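Fruit table returns to the Navarro Street hall this October

If you've walked past the hall on Navarro Street lately and smelled something sweet, it's fruit season again, and I couldn't be happier! The tasting table that ran for a few weeks last spring is coming back in October, this time with a proper budget and a longer list of things to try.

I stopped in for the planning afternoon (there was coffee, I'm easily persuaded) and got the run of the place from Danilo Dumlao, who is putting the thing together with his neighbor Dindo Pascual. The idea hasn't changed. You sit down, you get a plate, you try a fruit you've maybe walked past in the store a hundred times, and you write down what you thought of it on a card. Last spring's cards filled 32 shoeboxes, which Danilo keeps in his garage and swears he will read one day.

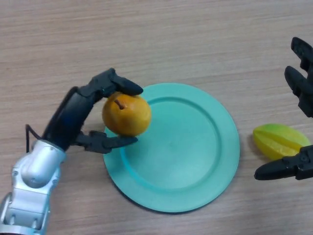 The money came through last month. Bernel, the grocery on the corner, put in $1,117, and a supper held at the Nilto Café brought the total up to $2,233. Most of that goes to fruit, with a little set aside for printing and for a second sink, which anybody who washed up last spring will be glad to hear. Dindo wanted to spend some of it on cloth napkins and got voted down. He brought it up twice more while I was there, so I wouldn't call that one settled.

Entry stays free, and doors open at 4 p.m. Kids can come as long as there's a grown-up at the same table. If you have an allergy, tell whoever is at the door and they'll give you a card in a different color to keep by your seat.
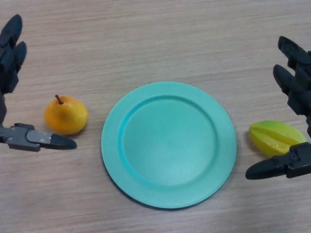 The tasting list is the part I was most curious about, and it's a good one. Persimmons are in, guavas are a maybe, and the quinces depend on Danilo's cousin and her tree. Pears are back too, and I don't mean only the long green ones. I'm very fond of the squat golden kind with the thin little stem, and I'd put one beside a star fruit any day, still lime green at one end and going yellow at the other. I've only ever had star fruit in a fruit salad, where it mostly tasted like the orange juice, so I'm looking forward to a plain slice!

Slices will be cut to order, so expect a short wait when it gets busy. If you'd like to bring fruit from your own yard, drop it off before 2 p.m. at the side door, with your name and the kind of fruit on the bag. Sign-up sheets for tables are at Bernel by the register and on the board at the Lindeo Laundromat.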